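Mervin Simard has spent most of the summer teaching two robot arms to deal with laundry. He runs data collection at Lultik, where the current job is small items on a hanging rack, mainly socks.

"People ask me how we program it," he says. "We don't write out the motions. An operator drives both arms through the task, we record it, and the model learns from the recordings."

The team began in June with a goal of 1000 episodes. By the time we spoke it had 1415, and Simard had thrown out the first week's worth. The operators had all worked at different speeds, he says, and the early models would stop halfway to the rack.

Each operator now practices for 3 days before anything is saved. Mistakes stay in if the operator recovers from them. "If you drop a sock and pick it up again, I want that," Simard says. "If you drop it and quit, I delete it."

Cloth is harder than the boxes he worked with before. A sock never lies the same way twice, and the two arms have to share a small space.
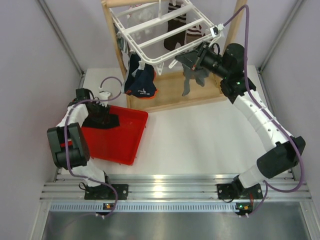 Kamran Ghauri would like to see fewer episodes and more kinds of fabric, and has told Simard that another hundred cotton socks will teach the model very little. Simard agrees in part. Towels are next on his list, but he wants the sock set finished first.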